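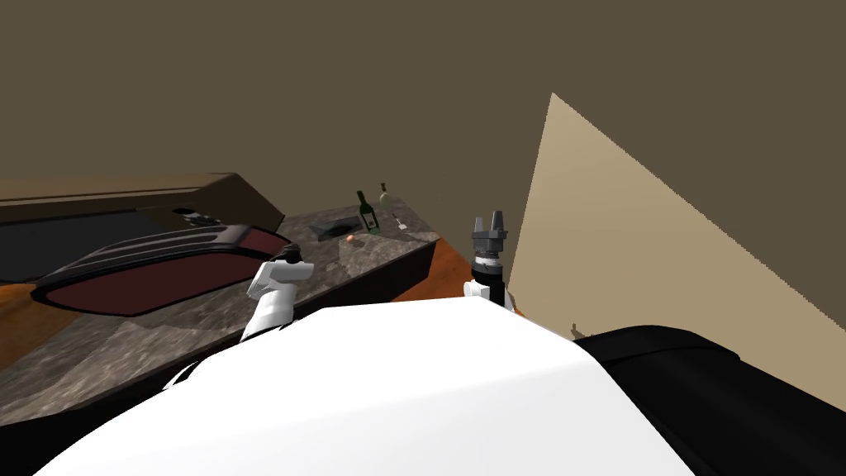
Figure 2. The simulated kitchen used at the open day, with both robot arms at the counter.

4.2 Open-day procedure

The open day was held at the Stusska site on a Friday in February. Visitors came in small groups and each group was shown the simulated kitchen on a wall screen (Figure 2) before trying the controls. The scene was kept plain on purpose. It has a counter with a cooktop and a small sink, two bottles standing further along, and a few small items that can be reached from the same side. One bottle is green and the other cream-coloured, so that visitors could say which one they meant without learning any object names.

Rūta Lukoševičius gave the spoken introduction and Gilles Rey ran the Jisten simulator from a desk behind the group. The introduction was the same each time. It covered how the arms are moved, what the gripper can and cannot hold, and how to stop a trial. Visitors then chose a task from a printed card and drove one arm at a time with a hand controller. The other arm stayed where the previous trial had left it, which some groups found distracting – two asked for it to be parked out of the way, and we did so.

A trial was counted as started when the visitor first moved an arm, and as ended when the visitor let go of the controller or the time limit of 90 seconds was reached. The limit was chosen to keep the queue moving and was not tuned further. We logged joint positions, gripper commands and the spoken requests made by the rest of the group.

In total 92 visitors completed at least one trial and agreed to have their data kept. Their trials gave 3803 separate gripper commands, counting each open or close as one. Commands sent during the introduction were removed, as were those from a short session before the doors opened, when staff from Seppälä checked the network.

Visitors often tried to close the gripper too early when reaching past the green bottle towards the cream one. Several told us afterwards that they had misjudged the distance on the screen. We return to this in Section 5, where the same task is repeated with the Zumico headset.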